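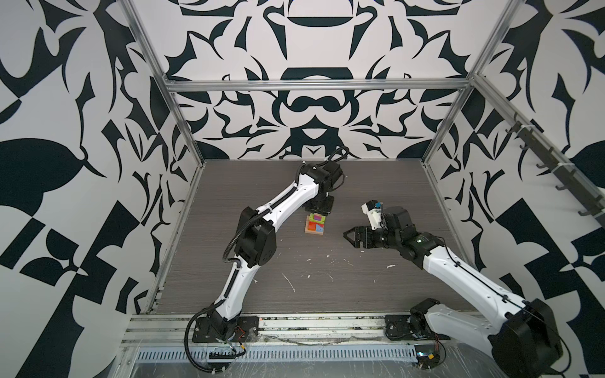
The black and white leaves on three sides, with the block stack at the back of the table

13 comments

Subject: Re: Big pattern in a small work corner, am I mad?
From: Haiyan Shao
To: Small Workrooms list

Hi Maëlle, hi everyone,

Sorry, I've had your message sitting open since breakfast and then the boiler man came, so this is going out much later than I meant it to!

My answer is go for it. Our pattern is called Brateten and it's as loud in person as you'd think, all curling leaves and points and little flamey bits, and for the first fortnight I did wonder what we'd done. Yiran called it the wallpaper from a haunted hotel (she picked it, I'd like that on record). Now I walk in and don't notice it until somebody new comes round and stops dead in the doorway.

A few things from living with it.

The back wall is the one to fuss over. Ours is a mirror pattern either side of a middle line, with a big bracket sort of shape near the top and a dark diamond low down, just over the table, and if that middle line had ended up off to one side I'd have seen it every single day. Yiran marked the centre in pencil first and hung everything out from there. The side walls are much more forgiving. The left one has the bigger, looser shapes, leaves mostly, and some bits that look like chequerboard, and I couldn't tell you whether it's straight. Start at the back and let the sides fall where they fall.

You asked whether you lose small things against it. Black and white things, yes, a bit! I put a roll of white tape down in there last month and spent ages hunting for it. Anything with a proper colour jumps out though. Look at the blocks at the back, the orange-red one and the lime green and magenta on top. They're tiny compared with all that leaf going on behind them and they're still the first thing I see. I've started buying bright things on purpose. My new scissors are a horrible yellow and I love them.

Now the table, because I know you're going to ask about the marks. It's a grey-brown wood-grain top and it's got white paint on it, splatters round the middle and over to the right, and one long thin streak I've become quite fond of. I did have a go at the worst blotch with warm soapy water and an old bank card. Some lifted, most didn't, and I left it there. I wouldn't sand yours until you're certain it's solid all the way through. Jomar sanded his and went straight through to something beige, and he's had a tray over the spot ever since. If yours bothers you, a cutting mat covers a lot of sins and costs less than a new top. We paid 325 for ours with delivery and I'm not doing that again over a bit of paint.

Hooks! Yes, do get a strip of them. Ours is the dark grey one going down the slanting rail on the right, with the small black hooks. I wanted it up there so it wouldn't eat any table, and I didn't want holes in the pattern either, having spent a whole weekend getting it smooth. Do hold yours up with something hanging off it before you fix it. On a slope, things don't hang where you expect them to, and long loops swing about more than short ones. I'd stick to light bits. The Hollix strip you sent the link for looks fine to me, but I've never used one so I can't swear to it.

Oh, and light. You said your corner's a dark one. I thought three walls of pattern would make ours gloomy and it hasn't, there's enough white in it to bounce things about, but I'd tape up a sample and look at it at four in the afternoon in January before you order the lot. Fraser's on the high street will let you have an offcut if you ask nicely. Order a bit over as well. Matching the repeat eats far more than the calculator says and I ended up going back for extra, and of course the second batch was a smidge blacker. (It's behind the door. Don't look.)

Let me know what you decide, and send a picture when it's up. Yaqin, if you're reading, did you ever finish yours with the stripes?

Haiyan

Maëlle Perron wrote:

> Hello all,
>
> I'm finally doing something about the corner at the back of the Notomholm studio where I have my work table. It has a wall behind and a wall each side, so it's a sort of box with the front missing. At the moment everything is magnolia and I'm so bored of it.
>
> I've fallen for a huge black and white leaf pattern and I want it on all three sides. My sister says I'll get a headache and never find a pencil again. Has anyone lived with something like that? I have 200 to spend, and the corner doesn't get much sun.
>
> Two more things while I'm here. The table top is covered in old paint and I can't decide whether to sand it or ignore it. And has anybody got one of those strips of little hooks, and where did you put it? I've no shelf and I don't really want one.
>
> Thank you, and sorry for so many questions in one go!
>
> Maëlle

Share 13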